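Imprimer | Envoyer par e-mail
Rechercher sur ce fil… OK

Bon, je suis dans le train du retour, j'ai deux heures devant moi et une prise qui marche, alors je vous raconte la rencontre d'affaires Brullside–Ravarska. Fil un peu long, désolée d'avance !

Pour celles et ceux qui prennent en route : les deux villes ont signé un accord de coopération économique il y a quelques années, et depuis on se retrouve chaque mois d'août, une fois chez les uns, une fois chez les autres. Cette année c'était à Ravarska.

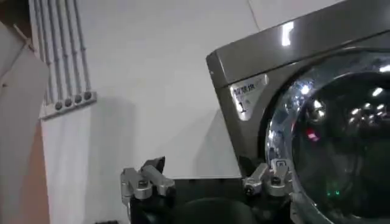
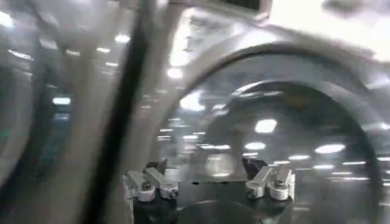 Métal brillant et reflets d'éclairage.

355 inscrits. L'an dernier on tenait tous dans une salle de restaurant (et encore, en poussant les tables du fond), donc ça m'a fait quelque chose de devoir faire la queue pour mon badge. Mal orthographié, le badge, mais je le garde.

Ouverture par Ama Amoah, qui pilote le réseau côté Ravarska. Discours court, sans diapos, bénie soit-elle. Elle a surtout parlé des gens partis travailler à Brullside dans les années où il n'y avait plus rien ici, et de leurs enfants qui reviennent maintenant avec un carnet d'adresses. J'ai vu des costumes-cravates se moucher très discrètement.

La grosse annonce de la matinée : Cullinane ouvre un bureau à Ravarska. 15 postes au démarrage, support client et un peu de développement. Je sais, dit comme ça ce n'est pas énorme. Mais c'est la première boîte de Brullside de cette taille à s'installer pour de bon, avec un bail signé et pas une simple « lettre d'intention » (j'en ai un classeur plein, de lettres d'intention).

J'ai demandé à Bart Goossens, leur directeur, pourquoi Ravarska et pas une capitale. Il m'a répondu : « Parce qu'on nous a rappelés. » En gros ils avaient écrit à quatre villes, et une seule a décroché son téléphone dans la semaine. J'ai noté ça en gros dans mon carnet, à l'attention de toutes les agences de développement qui me lisent 👀

Ensuite, remise des prix. Celui de l'entreprise exportatrice va à Nudside, et je suis ravie !! Je les suis depuis leurs débuts, quand ils étaient trois dans un sous-sol à vendre un logiciel de planning pour des cabinets dentaires. Ils ont aujourd'hui 1 723 cabinets clients, dont une bonne moitié hors du pays.

C'est Doğukan Coşkun qui est monté chercher le trophée pour l'équipe. Il avait préparé un texte en trois langues, il a perdu la feuille, il a improvisé dans une quatrième. Grosse ovation. Le trophée pèse une tonne, paraît-il, et il devait reprendre l'avion avec un bagage cabine. Doğukan, si tu passes par ici, raconte-nous la douane.

Pause déjeuner. Je n'ai rien à dire contre la soupe froide. J'ai des choses à dire contre le café, mais on m'a demandé d'être diplomate.

L'après-midi, ateliers. J'en ai fait deux : le premier sur les visas de travail pour les jeunes diplômés, très technique, très utile, salle minuscule et tout le monde debout. S'ils le refont, il faut lui donner la grande salle. Sérieusement.

Sem Van Dijk y a expliqué la procédure du début à la fin, avec les formulaires projetés à l'écran et les cases où les gens se trompent. La case 9, mes amis. Tout le monde se trompe à la case 9 : on y met l'adresse de l'employeur alors qu'il faut celle du lieu où la personne va vraiment travailler. Dossier refusé, six semaines de perdues. Il m'a promis d'envoyer son pas-à-pas, je le posterai à la suite.

Le second atelier, sur le financement des petites entreprises, m'a laissée sur ma faim. Trois banquiers d'accord entre eux pendant une heure, c'est long. La seule vraie question est venue du fond, d'une dame qui fabrique des ruches et qui voulait savoir pourquoi on lui demandait deux ans de bilans pour un prêt qui coûte moins cher que sa camionnette. Réponse : « On va regarder ça. » Je regarderai aussi, madame, comptez sur moi.

Un chiffre qui a beaucoup circulé dans les couloirs : 2 052 emplois à Ravarska liraient leur fiche de paie grâce à des clients de Brullside. Il vient de l'étude du réseau, présentée par Bram Mulder. Je l'ai un peu cuisiné là-dessus, il a été très correct : le calcul compte les sous-traitants, donc à prendre comme un total large. Ça reste un joli chemin pour deux villes qui ne se parlaient pas.

Ce qui manquait, à mon avis : les écoles. Pas un seul lycée professionnel dans le programme, alors que toutes les entreprises à qui j'ai parlé cherchent des gens. J'ai fait la remarque à Ama, elle a levé les yeux au ciel et m'a dit qu'elle se battait là-dessus depuis le printemps. Je n'en sais pas plus, mais j'ai compris que je n'étais pas la première à râler.

Et les femmes à la tribune, quand même : mieux que l'an dernier, encore loin du compte. Je continue à tenir ma petite liste, vous me connaissez.

Le soir, concert dans la cour de l'ancienne mairie. Une fanfare de Brullside et une chorale de Ravarska qui avaient répété chacune de leur côté, à distance. Le premier morceau est parti à deux vitesses différentes, et puis ils se sont rattrapés au refrain. J'ai dansé avec un notaire. On n'en dira pas plus.

Je réponds d'avance aux messages privés : non, je ne sais pas qui recrute chez Cullinane, les annonces doivent sortir à la rentrée. Oui, l'étude sera en ligne, Bram attend la relecture. Non, je n'ai pas la recette de la soupe.

L'an prochain c'est à Brullside, donc chez nous, et on cherche déjà des familles pour loger les jeunes créateurs qui n'ont pas les moyens d'un hôtel. Si vous avez un canapé correct et de la patience, écrivez-moi !

Bon, contrôle des billets, je range tout. La suite avec le pas-à-pas de Sem dès que je l'ai reçu.

Imprimer | Envoyer par e-mail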